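Idirthorpe Shore and Sea Life Group
Minutes, 2026-02-03, upstairs room

Chair and notes: Ilgın Kahraman (so apologies for the spelling)

1. Last minutes
Agreed. One fix - the octopus den was at Dretlow, not Mosolmont. Corrected in the book.

2. Octopus survey, Dretlow reef
November dives written up at last. Deepest den logged at 15 metres. Dens mostly under the ledge on the north side, crab shell heaps outside. Long talk over whether an empty den with fresh shells counts as occupied. View of the meeting: no, log it as "signs only". Form to be changed before the next dive.
Photo-ID of single animals - not working well, skin changes too much between shots. Arm scars are better. Keep trying with scars only.

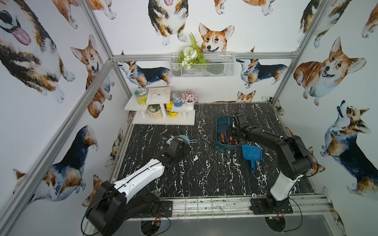 3. Size estimates
Disagreement carried over from last time. Two ways of measuring in use, mantle length and full arm span, and the old sheets don't say which. Arm span is hopeless on a live animal in a hole. Agreed mantle only from now on. Old records stay in but marked "method unknown". Ilgın to go through them, all 1347 lines, no date promised.

4. Cuttlefish eggs
Clusters found on old pot ropes off Mosolmont again. Asked whether we can get the pot boats to leave ropes down longer in the season. Skipper of the Başaran is willing, others not asked yet. Letter to go round the harbour. Keep it short, one side, no latin names.
Stranded cuttlebones: beach walks carry on as before. Please write which end of the beach!! Half the slips just say "beach".

5. Money
600 pounds left in the survey pot. Air fills and boat fuel come out of that. Request for 2 new dive torches approved. Underwater scale bars - make our own, cheaper. No decison on the second tide logger, put off.

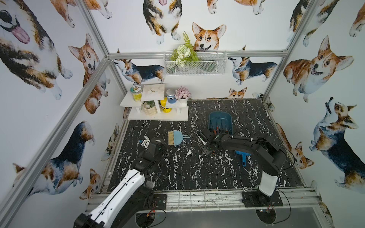 6. School talk
Idirthorpe primary want squid and octopus, half an hour, top class. Beak and cuttlebone box to go along. Someone needs to check the jar lids first, one was leaking at the last talk and the box still smells. Talk to stick to local species - questions on giant squid are bound to come up, fine, answer them.

7. AOB
Key to the boat shed still missing. Try the blue dry bag.
Query on tagging - would need a licence, not persued this year.
Next meeting same place, date by email once the tide tables have been looked at.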